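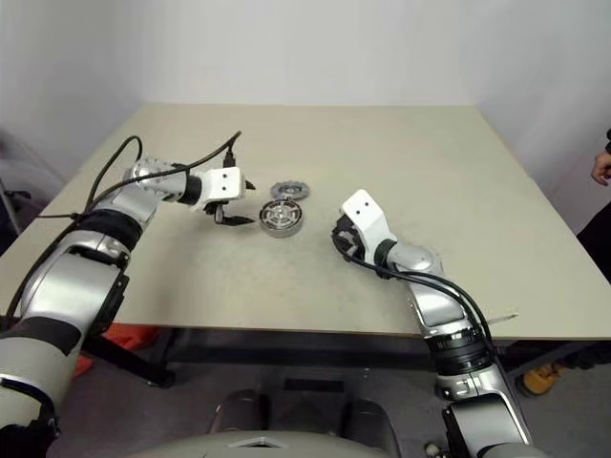 My sister's verdict was that metal parts belong in the shed and I should have started there before giving up a perfectly good table. She may have a point, but the shed has no heating and a roof that drips on whoever is standing at the vice, so the beige table in the back room at Astholm it is! It's square, it's a nice height, and there's a plain white wall behind it, so there's nothing to distract me from the job except the kettle.

Welcome to the parts gallery, anyway. A few of you asked for a look at what I've been up to since the Fliro fan project took over my evenings, so I've put this page together on a Sunday with a cup of tea going cold beside the keyboard. It's a short page (mostly me chattering on) and I'll add to it when there's more to show.

On the table: two metal parts, and the nearer one is my favourite. It's round and silver with a raised rim, rings inside rings, and slots fanning out in the middle a bit like a grille. I've been calling it the hub, though a couple of you think it looks more like a bearing, and I'm happy to be argued with. I do love a round part. They feel good in the hand and they look as if somebody cared about them, even when they're going to spend their whole life shut up inside a casing.

The Fliro, for anyone new, is an old workshop fan that came to me in a crate with no manual and a bag of bits that may or may not belong to it. I've spent almost 200 hours on it, which my family thinks is a scandal. Most of that was sorting. Sorting is the part I enjoy, if I'm being truthful, and I'd do it for other people's fans as well if they let me.

A few notes on how I lay things out, as it's what I get asked most:

I keep the middle of the table for whatever I'm working on and nothing else. Screws go in jam jars on the shelf. Tea goes on the windowsill (learned that one the hard way, with a full mug and a box of paper gaskets).

Round parts go down flat. I used to stand them on their edges to save space and then spend half the evening under the radiator with a torch.

For wiping down I use old cotton pillowcases torn into squares. Kitchen roll leaves fluff in every slot and you'll be picking it out with a cocktail stick until bedtime.

My notebook is up to page 13 of the second volume. Each part gets a line with where it came from and what I think it does, and then a different line later on when I've changed my mind. The Steltel catalogue has been a great help with names, though it's no use at all for anything older than the catalogue. Part 2752 still has three question marks next to it, and if you recognise the number please do write in!

Next job is the fan's casing, which needs a good scrub and a new set of feet. I'm tempted by a dark green for the paint. My sister says grey. I'll put the samples up in September and you can all have a say.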